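テンバについて

はじめまして、テンバの店主です。ウレタンやスポンジ、発泡シートといった「ふわふわ、ぐにゃっ」としたものばかり扱っている小さな会社です。工作用、梱包用、コスプレの造形用、それから床に敷くものまで、やわらかければだいたい守備範囲。家族には「クッションの中身屋さん」と呼ばれていますが、まあ、間違ってはいません。

もともとは私がヒンドヴという町の椅子張り工房で働いていたのが始まりです。工房では毎日のように端材が出るんですね。三角のや、細長いのや、どうにも使い道のなさそうなのが。捨てるのがもったいなくて、袋に詰めて近所の学童に持っていったら、子どもたちが大喜びで剣やら恐竜のしっぽやらを作りはじめて(剣が圧倒的に多かったです)、そのとき先生に「色つきのはないの?」と聞かれたのが、いまの商売のきっかけになりました。

そんなわけで、うちの看板は今でも色つきの発泡シートです。現在の色数は40色。なかでも一番よく出るのが青の仲間で、水色、ターコイズ、紺と並べておくと、ターコイズの棚から先にすかすかになります。海を作る人、空を作る人、怪獣を作る人、みなさん使い道はばらばらなのに、選ぶ色は似るんですよねえ。おもしろいものです。

シートは、さわってもらうのが一番早いです。端をちょっとつまんで、くるっと曲げてみる。そのときの戻り方や、折り目の残り方で、向いている用途がだいぶ見えてきます。店ではどの色も見本を出してありますから、遠慮なくぐにぐにしてください。

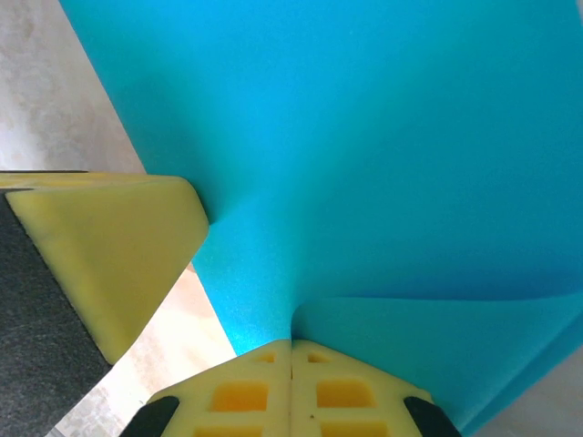
丸めて届いたシートは机に広げてもすぐ端がくるんと戻ってしまうので、うちでは前の晩から本を載せておきます、とキムタイ・マサンジャさん。型紙を写すのはそれからで、切るのは翌朝の頭がすっきりしているときに限るそうです。私も同じやり方ですが、載せるのは本じゃなくて古いまな板です。重しは平らなものがいいですよ! 角のあるものを載せると、そこだけ跡がつくことがありますから。

切り方の相談も多いので、少しだけ。刃は新しいものに替えてから。厚手のシートは一度で切ろうとせず、同じ線を3回なぞるくらいの気持ちで、力を抜いて。ハサミだと断面がどうしても斜めになりがちなので、まっすぐ見せたいところはカッターをおすすめしています。接着剤は種類によってシートを溶かしてしまうことがあるため、必ず端っこで試してから使ってくださいね。ここを飛ばして泣いた人を、私はたくさん見てきました(私もです)。

店で働いているのは、私とオドゥオル・アトゥマニの二人きりです。オドゥオルは裁断と発送を受け持っていて、私は仕入れと接客と、このページを書く係。電話に出るのはたいてい私なので、話が長くなったらごめんなさい。お急ぎの方は「急ぎです」と先に言っていただければ、ちゃんと短くします。

ご希望の寸法へのカットは店頭でも通販でも承っています。直線なら当日、曲線や穴あけは型紙をお預かりしてからになります。型紙は新聞紙でもチラシの裏でも構いません。線が何本もあって迷うときだけお電話しますから、切ってほしい線を赤でなぞっておいてもらえると、とっても助かります!

端材の袋詰めは、いまも続けています。名前は「ストゥルティス」。開けるまで何色が入っているかわからない袋で、学校や学童からのまとめ買いにも対応しています。色の指定はできませんが、「青多めで」くらいのわがままなら、余裕のあるときにこっそり聞きます。

お店はスカークモントの坂を上りきったところ、パン屋さんの隣です。水曜日はお休み。お昼どきは二人とも奥で食べていることがあるので、カウンターのベルを鳴らしてください。駐車場はありませんが、大きなシートを買われた方には、オドゥオルが坂の下まで一緒に運びます。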